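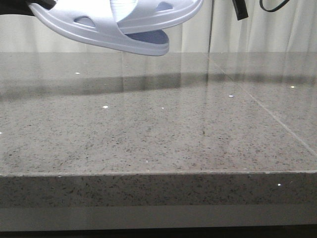
I've worn moulded slides round the house for years, and for most of that time I never washed them properly. A quick rinse under the bath tap and back on my feet! Then I bought a pale pair and every smudge showed, so I had to learn. The awkward bit is the side of the sole. If yours have fine grooves running along it, like the lavender-white ones in my photo, a flannel just skates over the top and leaves the muck sitting in the lines. You want an old toothbrush.

What I do now

Knock off any loose grit over the bin first. Fill a washing-up bowl with warm water (not hot, I warped a pair that way) and a small squirt of washing-up liquid. Leave the slippers in for 24 minutes, or one episode of whatever you're watching.

Scrub along the grooves, never across them. Go round any cutouts in the strap with a cotton bud, then do the footbed, where the grey build-up hides. For stubborn marks I use a paste of bicarb and water, left on for a bit and wiped away with a damp cloth.

Rinse well, shake them hard over the sink and prop them on their sides by an open window. Keep them off the radiator, please! Mine get done once a month, and again in December before the family descends on us.

Wekesa Swai, 22 November 2023

Home Kitchen Laundry Shoes About
Search this site Go
Contact Wekesa | © Givden Home Notes | Back to top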